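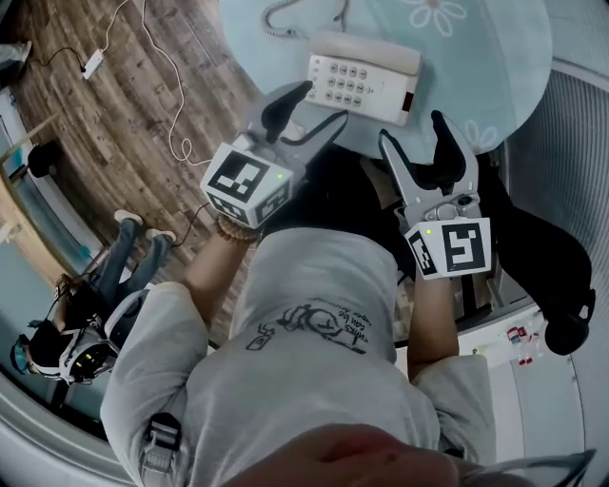
Have you ever wondered how a T-shirt gets to the shop? Lots of them start at a trade fair, and I love trade fairs! Picture a huge hall full of stalls, where nobody buys one of anything. A shop owner might order 200 shirts in one go. Take a light grey one with long sleeves and a cartoon on the chest – the factory brings a sample, and the buyer rubs the cloth, tugs the seams and asks the price.

My favourite fair is the one in Wernwood every July. It has 839 stalls (my poor feet). 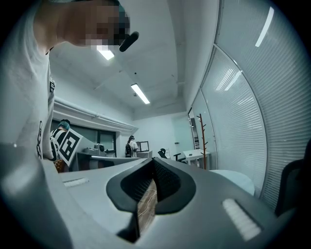 A wood-grain floor and a curly white cable.

Next comes haggling. Say the seller wants £5 a shirt. The buyer says, "What if I take more?" and the price might drop a bit. When they agree, they shake hands and write it all down. That's called an order.

Then the shirts are made, packed into boxes, 40 to a box, and sent off by ship or lorry. Selling things to another country is called exporting, and buying them in is importing.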